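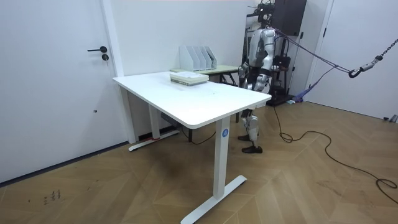 Dafis Help Centre > Tickets > Standing desks > Loses height after power interruption

Status: Resolved
Priority: Normal
Product: Varkico two-leg electric desk frame, control box revision C
Reported by: Eino Niskanen
Assigned to: Rhodri Nicholas

Original report

Desk will not hold its height setting after the mains has been off. It comes back on, the handset lights up, and the display shows a number that does not match the real height. At present it reads 61 with the top at 74 cm by tape measure. Pressing memory 1 sends the desk up to well above the stored height. Pressing down stops early, with the top still 13 cm above its lowest position. No error code. Happens after every power cut, does not happen otherwise. The socket is on the same circuit as the lighting and gets switched off at the board in the evening.

Already tried: unplugging for ten minutes, swapping the handset cable to the other port, clearing and saving the memory positions again.

Reply, Rhodri Nicholas, 09:40

Thanks for the measurements. The control box does not measure height directly. It counts pulses from a sensor in each motor and writes the count to memory when the desk has been still for a few seconds. If supply is lost before the write, the count on restart is the old one and everything is offset by the distance travelled since.

Please confirm:

1. Is the offset always the same, or does it change from one power cut to the next?
2. Are both legs at the same height when the fault is present? Measure from floor to underside of the top at each end.
3. What does the label on the control box say after "FW"?

Reply, Eino Niskanen, 11:15

1. Changes. 13 cm this time, 4 cm the time before. Once it was correct.
2. Left and right within 1 mm.
3. FW 116.

Reply, Rhodri Nicholas, 11:50

Equal legs rules out a lost pulse on one side, so the motors and leg cables can be left alone. FW 116 should write the count two seconds after the last movement. Please run the test below.

Test A
Reset the desk first. Hold the down button until the top stops, release, then press and hold down again until the display shows RST and the top dips and rises slightly. Release. Move to any height. Wait a full minute. Switch off at the wall, wait another minute, switch on, compare display with tape.

Test B
As Test A, but switch off immediately after the top stops moving.

Reply, Eino Niskanen, 14:20

Test A: display wrong. Reads the height at which the reset finished, not the height it was moved to.
Test B: same result.
Repeated A with a five minute wait. Same.

So it appears to save the position at reset and then never again.

Reply, Rhodri Nicholas, 14:45

Agreed. Timing of the power cut is not the cause. Two things stop the box writing: a failed memory chip, or the key lock being active in the handset while the box believes it is unlocked. The second is a known fault on FW 116 with the Plorkon handset, which was supplied with part of this batch. Is yours the four-button type with the Plorkon name on the back?

Reply, Eino Niskanen, 15:05

Yes, Plorkon on the back. Key lock was switched on last December and switched off again the same week. The fault may date from then. I did not connect the two at the time.

Reply, Rhodri Nicholas, 15:30

That fits. Procedure:

- Unplug the control box from the mains.
- Disconnect the handset from the box.
- Reconnect the mains with no handset fitted. Wait 30 seconds.
- Unplug the mains, refit the handset, reconnect the mains.
- Hold M and up together for eight seconds until the display shows a number. It should read 2000. If it reads 216, the lock flag is still set and the steps need repeating.
- Reset as in Test A.
- Save the memory positions again.

Reply, Eino Niskanen, 16:25

Read 216 on the first attempt, 2000 on the second. Reset done. Moved to 105, waited, switched off at the wall, switched on. Display 105, tape 105. Repeated at 80, correct.

Reply, Rhodri Nicholas, 16:40

Good. Leave the key lock off on this handset. If you need it, the Zultov handset fits the same port and does not have the fault. Order through the spares page and quote this ticket. I will keep the ticket open until you have had a few evening switch-offs.

Update, Eino Niskanen

Four switch-offs at the board since. Height correct each morning. Please close.

Closed by Rhodri Nicholas. Cause code: handset lock flag. No parts sent.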